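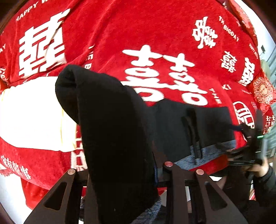

Red fleece blanket with white double-happiness print.

Textile Workshop Notebook, Wutgate
May 4, 2020
Entry by Horațiu Munteanu; copy to Heino Mockus

Subject: Shedding of polyester fleece in domestic laundering, filter trials

The filter housing was refitted this morning with the finer mesh. The previous mesh had stretched at the seam and the December results obtained with it should be treated as provisional. H. Mockus has been asked to mark them accordingly in the Sovbridge binder.

Wash conditions were held as before: cold fill, short cycle, no detergent, 500 g dry load. Swatches were cut from undyed stock fleece and all edges were heat-sealed. Unsealed edges release far more fiber than the face of the cloth and would mask the effect under study.

Run 811 was completed without interruption. The filter cake was gray and compact and lifted from the mesh in one piece. Run 812 was stopped during the spin when the drain hose came away from its clamp. Part of the rinse water was lost, and the run is void. The clamp has been replaced.

Drying of the filters continues to be the slowest step. Weights taken after 16 hours in the cabinet still drift downward on the second reading. Filters will remain in the cabinet until two successive readings agree, and the time will be entered beside each weight.

The Vermeulen balance was checked against the reference mass before use and found to be within tolerance. Its draft shield does not close fully on the left side. Repair has been requested under ticket 2428.

Open points:
Brushed and unbrushed faces have not yet been compared under the same load.
The supply of blank filters will not cover the next series. Order from Oneo.
H. Mockus to confirm whether the rinse water is to be kept or discarded after filtration.

Run 812 to be repeated first, with new swatches from the same roll.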